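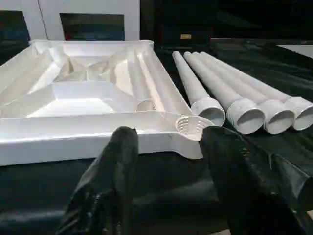

Hi Meriem,

Two months into the Zurnia reading room project, and I have more good news than I expected to have by March 2023! The old Badawi storefront is ours through May, the heat works, and we've signed up 1,373 library card holders (the grant asked for a thousand, so I'm pretty pleased).
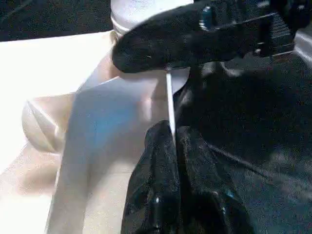
Book donations are the messy part. We've taken in 1,739 so far, and plenty of them are cookbooks — I mean a LOT of cookbooks. Yoga Menon is sorting them into keep, swap and pass along.

Spending

We're under on shelving and over on paint.
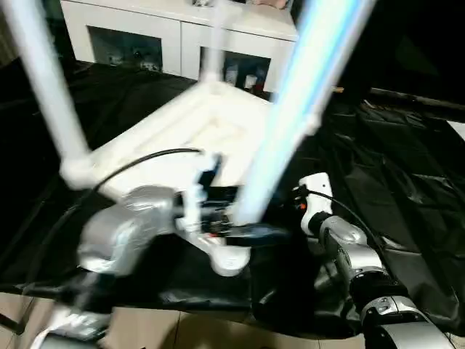 Seating for story hour is still open, and I'd like your okay before I order. Parents keep asking for something light they can move themselves. A plain white plastic stool with tube legs would suit me fine, and Peser's quote leaves money for a rug.

The Rollum shelves come next, and I'll send the receipts with my next note.

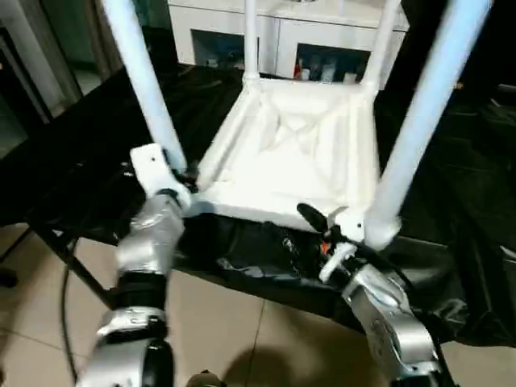
What I need from you

A yes or no on the seating, and the signed lease form. Call me anytime!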